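About Flitby

We teach robots household and workshop jobs by doing the jobs ourselves, by hand, over and over.

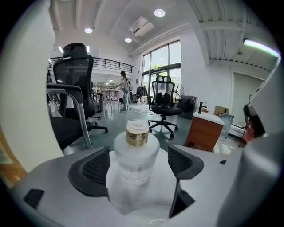

A frosted bottle between the fingers of one of our hand-held grippers.

Flitby began with two benches, one borrowed arm and a long argument about how you ought to explain to a machine that a bottle should be picked up by its shoulders. We tried writing it down, and we tried drawing it, and in the end one of us took hold of the arm and simply moved it where it needed to go. It worked well enough that we have been doing some version of the same thing ever since.

These days most of our teaching is done with hand-held grippers. The person showing the task carries the gripper about and works it directly, and the camera on it records what the fingers are up to. You can walk across a room with it, reach into a cupboard, change your mind halfway and go back for the other shelf. The recordings are then used to train a robot arm with the same sort of fingers. We are very fond of this way of working, partly because people pick it up so quickly (most newcomers are comfortable before their first tea break) and partly because it lets us go to the places where the work happens.

Some jobs don't suit it, of course. Anything heavy, anything hot, anything behind a guard, we do by remote control from our other room, with an operator seated at a pair of handles and the arm following along. It is slower and a good deal more tiring, and we keep the sessions short.

Our collection now stands at 3,803 recorded demonstrations across 409 different objects. Bottles and jars make up more of that than we ever meant them to. Glass is awkward, caps are awkward, and our customers keep asking for both, so there we are! We also have a great many tea towels, drawer handles, plugs, lids and odd little boxes, and we are always glad to be offered something we haven't tried.

There are 12 of us. A few came from engineering, but others came from catering, theatre props, shop work and a bicycle repair business, and we think that mix does us a lot of good. Someone who has spent years wrapping glassware for a living knows things about fingers and pressure that the rest of us had to be told. Everyone here takes a turn at demonstrating, including whoever is supposed to be doing the accounts that week.

We work closely with two other small firms. Turkov make the finger pads and put up with our opinions about them, and Jerkis look after the software that lines up each recording with the movements of the hand. Rüegg, our longest-standing customer, pack and label cosmetics, and it was their first order that let us move out of the two-bench room and into somewhere with proper daylight.

If you send us a task, we begin by doing it ourselves, without any equipment at all, until we agree on how it goes. Then we record it with several different people, because no two of them will turn a cap the same way and a robot ought to see that. We throw out far fewer mistakes than you might expect. A fumble followed by a good recovery is often the most useful thing we record all morning.

We hold an open morning every March, and booking for the next one opens on 29th January. Come and have a go with a gripper, bring something small that you'd like to see picked up, and stay for a sandwich. Places are free, but the room only holds so many, so please do write to us first through the contact page.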